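# Speaker notes: the hose that stopped the arm

Parkcombe meeting, May. Slot is 40 minutes, so aim to finish talking with a good ten left for questions. Water on the lectern this time!

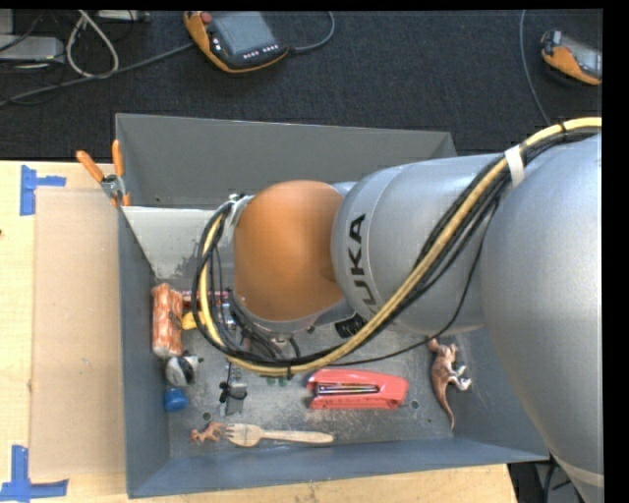
Start with thanks, and say how nice it is to be back at Parkcombe, where last year's talk on suction cups ran over so badly that people ate lunch standing up. I promise to do better. Then straight in: I've come to tell you about a fault that took us far too long to find, and that was sitting in plain sight on the outside of the robot the whole time.

**The job**

Keep this short, most of the room does the same sort of work. One big arm, one grey bin, a jumble of small things to be picked out one by one. A stapler, a wooden fork, a toy dinosaur. (Pause for the dinosaur. People like the dinosaur.) We chose mixed objects on purpose, as Loteck wanted to know how the picking would cope with things it hadn't been tuned for, and I still think that was a fair question to ask.

The long run was meant to be 624 picks, spread over several sittings, with someone standing by with the controller in hand throughout. We'd done shorter runs and they'd gone beautifully, which I'm afraid made us all a bit cheerful and a bit careless.

**What went wrong**

Tell this slowly, it's the heart of the talk.

At pick 39 the arm was coming across to the far corner of the bin with the wrist turned a long way round. It slowed, gave a sort of shudder, and stopped with a fault on the screen. Collision detected. Only there was no collision that any of us could find. The gripper was well clear of the bin wall and hadn't reached the object yet. We cleared the fault, backed it off by hand at low speed, looked at everything we could think of, and started again. It ran perfectly for the rest of the morning, and of course that's the worst thing it could have done.

Over the following days it happened 7 times. Never on the same object. I'd like to own up here to the theories we went through, partly to save you the bother:

- the payload figure was wrong (it was a little out, we fixed it, no change)
- the bin was creeping along the table, so we clamped it again and checked it against the tape marks before every sitting
- the collision limit was set too tight

That last one is the one I want to dwell on. There was a real temptation to loosen the limit and carry on. Say plainly that I was in favour of it. I was outvoted, and I'm very glad, and I've said so to the people concerned more than once.

**What it was**

The hose and the cables. They run along the outside of the arm and loop round at the wrist end, and with the wrist wound far enough the loop ran out of slack and pulled. The arm felt the tug as a push from outside and did exactly what it should. One of the ties had been put back slightly further along after a routine hose change, taking up a bit of slack that we badly needed at one end of the travel and didn't miss anywhere else.

It depended on the pose and also on which way round the wrist had come to get there, hence all the head-scratching. You could send it to the very same spot from the other side and it would be as good as gold.

If there's a groan from the room at this point, enjoy it. There was at Indwood.

**Why I count it as a safety matter**

No one was hurt and nothing was broken. But a hose under that kind of strain can come off its fitting, and had we loosened the limit the arm would have gone on pulling until something gave, with one of us leaning in for a closer look. I do remember leaning in. I don't much like remembering it.

**What we do now**

- After any work on the hose or the ties, the wrist goes through its full range both ways, at slow speed, with the bin empty and everybody back from the table.
- Tie positions are marked on the hose in paint pen. Cheap as chips and it works.
- The wrist range in the program is narrower than it was. We lost a few awkward grasps in the corners and I can live with that.
- Collision limits don't get changed on the day of a fault. Sleep on it.
- Every stop is written down with the pose, including the ones that clear straight away. Had we done that from the beginning we'd have seen the pattern much sooner.

Mention the Zakharchenko sheet for logging stops, copies on the side table, please take one and scribble on it. It still needs a better box for "which way did it come from".

**If there's time**

The story about the fault that came back for one afternoon after we'd fixed it (wrong program loaded, entirely my doing). Skip if we're past the half hour.

Questions. Someone will ask about running the hose inside the arm. Yes, we've looked, it's dear, and the hose is too thick for the route we wanted. Happy to talk about it over tea.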